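4. Répartir les objets dans les bacs

Cette section décrit le tri des petits objets avec le jeu de trois bacs Wikero. Le montage de la table est traité en section 3, l'étiquetage en section 5.

Avant de commencer

Posez les bacs sur un plateau plat et dégagé, côte à côte, le grand côté perpendiculaire au mur. Les bords peuvent se toucher. Prévoyez un chiffon sec et le sac de tri Oka, ou tout autre récipient pour ce que vous ne gardez pas.

4.1 Mise en place

1. Placez le bac jaune à gauche.
2. Placez le bac rouge au centre.
3. Placez le bac clair à droite.
4. Poussez les trois bacs vers le mur jusqu'à ce qu'ils ne bougent plus.

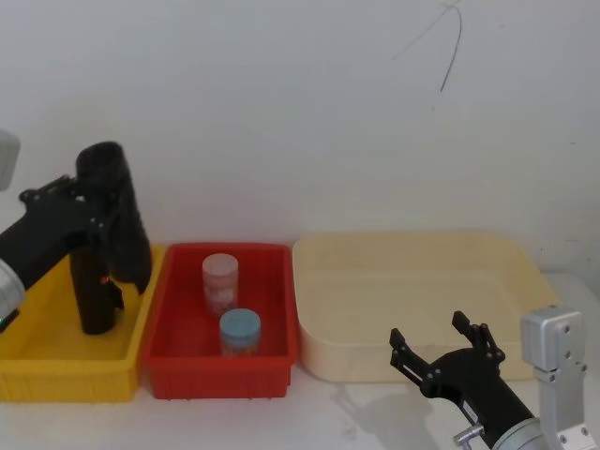

Note – L'ordre des couleurs est libre, mais les fiches Serkumero fournies avec le jeu suivent celui indiqué ci-dessus. Si vous en changez, corrigez les fiches au crayon.

4.2 Remplissage

1. Videz le tiroir ou l'étagère en une seule fois.
2. Mettez les pots et les flacons dans le bac rouge, debout, couvercle vers le haut.
3. Revissez chaque couvercle à fond avant de poser le pot.
4. Tournez les étiquettes vers vous.
5. Roulez les textiles souples et rangez-les dans le bac jaune ou dans le bac clair. Un rouleau long tient debout dans un angle ; un rouleau court peut être posé devant.

Attention – Ne dépassez pas 500 g par bac si vous comptez le soulever par le rebord. Au-delà, portez-le à deux mains par le fond.

Attention – Les pots de plus de 230 ml basculent facilement dans un bac à moitié vide. Calez-les contre une paroi.

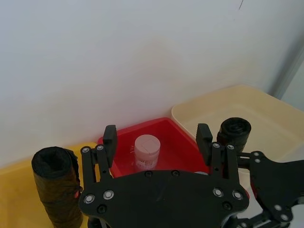
Fig. 4 – Pot à couvercle rose pâle dans le bac rouge.

4.3 Vérification

1. Passez la main sur le fond de chaque bac et retirez poussières et fils.
2. Faites glisser le bac sur quelques centimètres. Si un pot tombe, resserrez le contenu.
3. Notez sur la fiche ce que contient chaque bac.

Note – Les séparateurs Avcı se vendent à part et s'adaptent aux trois bacs. Ils ne sont pas utiles pour moins de 5 objets.

Relecture de la section : Fadime Aksoy, Lachlan Halliday. Mise à jour de mai.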